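# Vevport hobby room calls in its rubber bands

17 January 2022

Members of the Dirlow craft circle in Vevport have been asked to bring back any rubber bands that may have followed them home since July, after the new year tidy of the hobby room in Hagedorn Street found the supply to be everywhere except where it is kept.

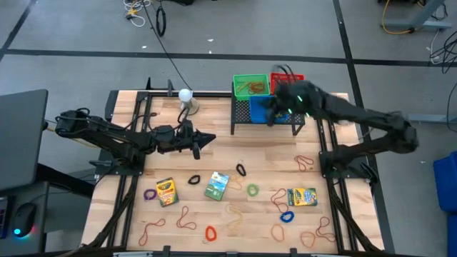 The circle, which has 22 paying members and a waiting list it does not like to discuss, uses the bands for bundling crayons, closing card packets and, on slower evenings, for long-range target practice. A tub of 90 was bought in the summer. By the first week of January the tub itself had gone, and the bands had taken up residence in drawers, coat pockets and the works of the piano.

Nele Albers, who drew up the new rules over Christmas and pinned them to the door before anyone could object, wants the bands sorted by colour into plastic baskets at the close of every session. Crayons go back in their boxes. Cards go back in their packages, including the ones with a bent corner, which have so far been left out in the hope that somebody else would adopt them.

"People are very good at getting things out," she said. "I have watched them do it for years."

Reaction has been mixed. One member told the Vevport newsletter that sorting by colour was all very well until you met a band that was orange at one end and red at the other. Another asked whether purple counted as blue, there being no purple basket. The rules are silent on purple. Albers said she would look into it, in the voice of a woman who would not.

There is also the matter of crayon boxes. Under rule four a box must be put away standing up, lid closed, with its contents inside. A proposal to allow boxes to lie on their sides was put to a show of hands last week and lost by 19 votes to two, with one abstention from a member who was looking for her glasses.

The local stationer, Delleo, has offered a new tub at cost if the old bands do not turn up. The circle has declined for now, on the grounds that the old ones must be somewhere.

Returned bands may be handed in at the side door before any evening session, and no questions will be asked. Snapped ones are not wanted. The piano will be opened at the end of the month, and anyone with a small screwdriver and a steady hand is invited to come along.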